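Buscar en el sitio Buscar

LISTA DE COMPROBACIÓN PREVIA: PRUEBA COMPARATIVA DE PINZAS
Célula 2. Pinza A: Predier. Pinza B: Pivetti. Controlador: Amini.
Fecha: domingo, 2 de mayo de 2021
Revisa: Behrouz Hassanpour
Segunda firma: Cyrill Gruber

Marcas: C = conforme, O = conforme con observación, N = no conforme, NP = no procede. Los comentarios van debajo de cada punto. Se rellena entera antes de dar potencia a los motores y otra vez si se cambia de pinza.

1. ZONA DE TRABAJO

1.1 Perímetro marcado y sin obstáculos en el suelo. C

1.2 Parada de emergencia de la célula accesible desde los dos lados. C
Probadas las dos setas, con rearme manual. La del lado de la ventana va más dura que la otra, pero enclava bien.

1.3 Parada de emergencia de la consola portátil. C

1.4 Cables del suelo dentro de canaleta. O
Falta la tapa del último tramo. Puesta cinta por hoy. Cyrill tiene la tapa localizada en el almacén.

1.5 Velocidad limitada en modo manual. C
Limitador en 93 mm/s para toda la tanda de ajuste. ¡Con esta velocidad da gusto mirar cómo cierran los dedos, se ve cada fase del movimiento!

2. BRAZO Y BRIDA

2.1 Tornillos de la brida apretados y con marca de pintura. C
Marcas alineadas en todos.

2.2 Sin holgura apreciable al mover la muñeca a mano con frenos puestos. C

2.3 Recorrido completo sin tensar la manguera de cables. O
En el giro extremo de la muñeca la manguera queda más tirante de lo que me gusta. Se recorta el límite por software y nos sobra recorrido para todas las piezas de la prueba. Pendiente comprar una brida de sujeción más larga.

2.4 Masa y centro de gravedad cargados en el controlador para la pinza montada. C
Ojo al cambiar: son dos ficheros con nombres casi iguales. Los he renombrado PINZA_A y PINZA_B, que ya era hora.

3. PINZA A (Predier)

3.1 Cierre y apertura completos en vacío. C
43 ciclos seguidos sin un solo aviso. Suena finísima, mucho mejor que en la sesión de noviembre con la fuente antigua.

3.2 Yemas de los dedos sin cortes ni desprendimientos. C

3.3 Fuerza de cierre dentro de lo programado. C
Medida con el dinamómetro en tres posiciones de apertura. La repetición es buenísima y Cyrill no se lo creía hasta que lo midió él.

3.4 Reacción ante corte de alimentación con pieza cogida. C
Mantiene la pieza. Para soltarla hay que usar el tornillo manual, y la llave tiene que estar colgada en la célula. Hoy lo estaba.

3.5 Conector con tapa y junta. N
La junta está mordida. Sustituida antes de seguir y vuelto a comprobar: C.

4. PINZA B (Pivetti)

4.1 Cierre y apertura completos en vacío. C
Más lenta en el último tramo, pero qué suavidad. Para el vidrio fino yo empezaría por esta.

4.2 Yemas de los dedos sin cortes ni desprendimientos. O
Una arista algo redondeada en la yema izquierda. No afecta al agarre de los cilindros. Fotografiar otra vez a los 1000 ciclos.

4.3 Fuerza de cierre dentro de lo programado. C
Hay que dejarla calentar. Las primeras medidas salen bajas y luego se estabiliza. Propongo añadir un calentamiento fijo al procedimiento para las dos pinzas, así la comparación es justa.

4.4 Reacción ante corte de alimentación con pieza cogida. O
Afloja un poco antes de bloquear. Con la pieza de 800 gramos no se cae, pero nadie pone la mano debajo y queda escrito aquí. Repetir con la pieza pesada sobre espuma.

4.5 Conector con tapa y junta. C

5. CONTROLADOR Y COMUNICACIONES

5.1 Versión anotada y copia de seguridad hecha. C

5.2 La pérdida de comunicación con la pinza detiene el brazo. C
Desconectado el cable en marcha, tres veces con cada pinza. El Amini para a la primera y el mensaje de error dice qué eje y qué puerto. ¡Un mensaje de error que se entiende!

5.3 Cambio de pinza sin reiniciar el controlador. O
Con la A funciona siempre. Con la B, una vez hubo que repetir la detección. Mandado el registro a Flukis, que nos lleva el soporte.

6. CÁMARA DE MUÑECA

6.1 Soporte firme y tornillos con fijador. C

6.2 Cable de la cámara sin roce con las partes móviles. C

6.3 Lente limpia. C

6.4 Vista útil con la pinza montada. O
Es el punto que más me interesaba de toda la lista. En la postura inclinada el dedo se come buena parte de la vista, y la luz del techo se refleja en el acabado brillante, cerca de la punta. Para alinear de lejos no vale esa postura. Para vigilar el propio dedo es una maravilla: se leen las marcas de uso sin desmontar nada, y el varillaje de arriba se revisa de un vistazo. 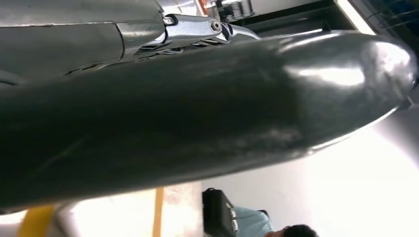

Punto 6.4. Dedo con roces y arañazos claros; encima, el varillaje cromado con su tornillo.

6.5 Exposición ajustada a la luz de la célula. O
La pared blanca sale quemada. Bajar la exposición y repetir. Si con eso se pierde detalle en el dedo, probaremos con el automático limitado a la zona central.

6.6 Estado superficial del dedo, por cámara. O
Hay una mancha blanquecina y arañazos pálidos. Pasar un paño sin pelusa y ver qué se va y qué se queda. Lo que se quede se anota como desgaste inicial, antes de empezar los ciclos de carga.

7. PERSONAS

7.1 Los presentes conocen la secuencia de la prueba. C

7.2 Sin personas dentro del perímetro con el brazo en automático. C
Se avisa en voz alta antes de cada arranque y se espera respuesta. Nos ha costado coger la costumbre, pero ya sale sola.

7.3 Gafas de protección para las pruebas con vidrio. NP
Hoy no hay vidrio.

PENDIENTES
Tapa de canaleta (1.4): Cyrill.
Brida de sujeción larga para la manguera (2.3): Behrouz.
Repetir corte de alimentación con pieza pesada (4.4): los dos, con espuma.
Respuesta de Flukis sobre la detección de la pinza B (5.3).
Ajuste de exposición y limpieza del dedo (6.5 y 6.6): Behrouz, antes de la primera tanda.

RESULTADO: apta para pruebas a velocidad reducida con las dos pinzas. La velocidad normal queda bloqueada hasta cerrar 2.3 y 4.4.

Nota de Cyrill Gruber: de acuerdo con todo salvo con el 4.1. El vidrio fino lo cogería yo con la A y las yemas blandas. Habrá que probarlo, ¡y tengo muchas ganas!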